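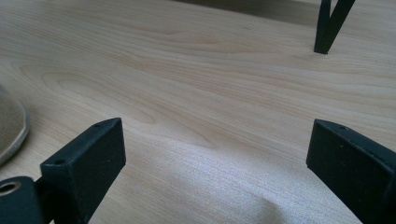
Can a small podcast earn money before it has a large audience?

It can, provided the listeners have something in common that a sponsor or a paying member cares about. A show with a few hundred regular listeners who all keep bees is easier to sell than a show with a few thousand who share nothing in particular.

Unit 3: Income for independent podcasts

Read these notes before the seminar. The worksheet is on the course page and should be handed in by the end of August.

1. Where the money comes from

Most independent shows use one or more of the following.

Sponsorship. A business pays for a message read out during the episode. The price is either a flat fee per episode or a rate per thousand downloads. Small shows usually do better with a flat fee.

Membership. Listeners pay a monthly amount and get something back, such as early episodes, a longer cut or access to a chat group. Only a small share of any audience will pay, so work out your costs on a low figure.

Affiliate links. The show earns a commission when a listener buys through its link or code. Payment tends to arrive late, and some schemes hold it back until a minimum is reached.

Own products and services. Workshops, printed guides, live recordings, consultancy. These take the most work but the host sets the price.

2. Case: Urkow

Urkow is a show on restoring old bicycles. It ran for 16 episodes with no income at all. The makers then approached Tresmont, a small firm selling tools by post, and agreed a flat fee for 4 episodes. The message was read by the host, near the middle of the programme, and lasted about a minute.

Tresmont renewed. The renewal was at the same fee, which the makers later thought was a mistake — they had not kept a record of how often the discount code was used, so they had nothing to bargain with.

Points to note:
- the approach came from the show
- the sponsor sold something the listeners already bought
- nothing about reporting was put in writing

3. Case: Clidelis

Clidelis is a fiction series with a much larger audience. It turned down sponsorship in its first series and opened a membership instead. Sign-ups were strong in the opening month and fell away once the bonus episodes became irregular. Compare this with the Domínguez case from the last unit, where the extras were modest but always came out on time.

4. Telling listeners

Paid messages must be made clear to the audience. Say so in the audio, before the message starts, and again in the show notes. Free goods count as payment for this purpose. If you are unsure whether something needs a label, label it.

5. For the seminar

Choose a show you listen to and note every source of income you can find. Draft a short email to a possible sponsor, no longer than one side of paper. Bring a printed copy, as we will be swapping them in pairs.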